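Putting the dishes away, part two

Last month I wrote about how the evening robotics class at Orbridge got its second arm. We have had time to use it now, so this is mostly an update on what we have been working on and what I have learned since.

The class project this term is a kitchen task. Everyone votes at the start, and the other choice was sorting screws, so it was not close. The job is to take dishes from one place and put them where they belong. Plates go in the rack, mugs go on the tree. There are 8 of us, split into two groups. My group has mugs. We named ourselves Ellow, and the other group is Navier.

I thought mugs would be the easy half. A mug is solid, it doesn't slide around much, and it has a handle you can grab. The trouble is the handle. To hang a mug you have to know which way the handle is pointing before you pick it up, and you have to still know after the fingers close. If the mug turns a little in the grip, the peg misses the handle and pushes on the side of the mug instead. Then the whole tree starts to lean.

We spent the first two sessions trying to write out the motion as a list of fixed positions. It worked as long as every mug started in exactly the same spot. Move one over by the width of a finger and it failed. After that we switched to recording ourselves driving the arm by hand and training on the recordings, which is what the instructor had told us to do in the first place.

Recording is slow. One run takes nearly 40 seconds if the driver is good and a lot longer if it's me. We keep the runs in a shared folder called Jaber (it was the name of the old computer they used to live on) and as of this week there are 446 in it. That sounds like plenty. When I went through them I found that a good share were almost the same run over and over – same mug, same starting place, same peg. We had been resetting the mat the same way every time out of habit. A model trained on that learns our habit and not much else.

So we changed how we reset. Before each run, whoever is not driving moves things a little. The plate gets shifted, the mugs swap pegs, the tree gets turned. It adds time between runs and it makes driving harder, but the recordings are worth more. We also started writing one line in the log for each run saying what was different. I wish we had done that from the start, since I can't tell much about the early ones from the file names.

The Navier group has had a better time of it. Plates turn out to be forgiving once you get the angle right, and the slots in a rack do some of the work for you.
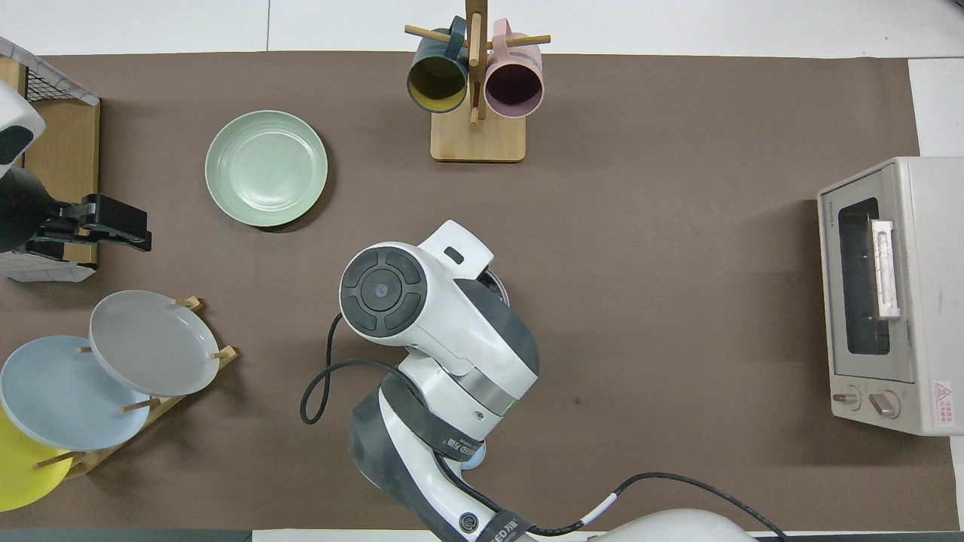
The cables have been the other problem. When the arm folds up and the wrist turns, the cable needs enough slack to follow, but if you leave too much it can catch on whatever is standing close by. We lost most of one evening to this. The arm kept stopping partway through a turn with an error, and we blamed the software for an hour before someone noticed a cable pulled tight on the far side. Now checking the cables is the first line on our start sheet.

I also moved our starting pose. We used to begin with the arm stretched out, and a tall thing like the mug tree was easy to hit on the way in. Starting folded takes a bit longer but I haven't knocked anything over since.

As for results, the last model we trained got the mug onto the peg in 5 tries out of a set where I had hoped for twice that. Most of the misses were on the lower pegs. My guess is that we have fewer recordings of those, and I plan to go through the log and check before we record any more.

The class ends in December. Before then both groups have to run their half of the task back to back, plates first and then mugs, with no one touching anything in between. We haven't tried that yet. The next session is set aside for more lower peg runs, and I said I would drive the first batch.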